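ARBRIDGE, 27 February 2020 - Tazi, the school supplies retailer, today published the results of a packing survey of 1734 families, and the company is not claiming that a new product will fix what it found.

The survey asked parents to empty a child's school backpack, lay everything out on the floor and write down what had been used that week. Most families reported that the larger part of the load had gone to school and come home again untouched.

"We sell organizers, and I doubt most people need one," said Si-eun Hong, head of product at Tazi. "If a marker has been riding around in a side pocket since June, giving it a nicer pocket is a strange answer."

Tazi is also skeptical of the back-to-school lists that circulate every year, its own included. The 2019 list ran to three pages. Its replacement fits on one and leaves out pencil cases with built-in sharpeners, spare folders and anything described as a "must-have."

The new guide, written by Arif Gamage, asks families to start with the bag flat and the contents beside it. Small things are the usual trouble: pens, erasers, tubes of one thing or another, items still in their plastic.

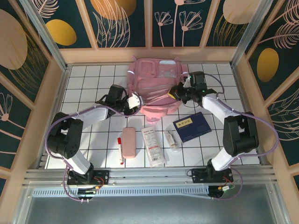

Gamage suggests putting back only what has a use in the coming week - and leaving the rest at home for a month before deciding whether to keep it. He does not promise tidier children. "Parents have told me the bag was full again in days," he said. "I believe them. It takes a few minutes to do it over."

Printed copies of the guide will be available at the Arbridge and Plukuvov stores while supplies last, with 1000 printed for each. No purchase is required. Tazi will repeat the survey in June and says it will publish the results whether or not the guide made any difference.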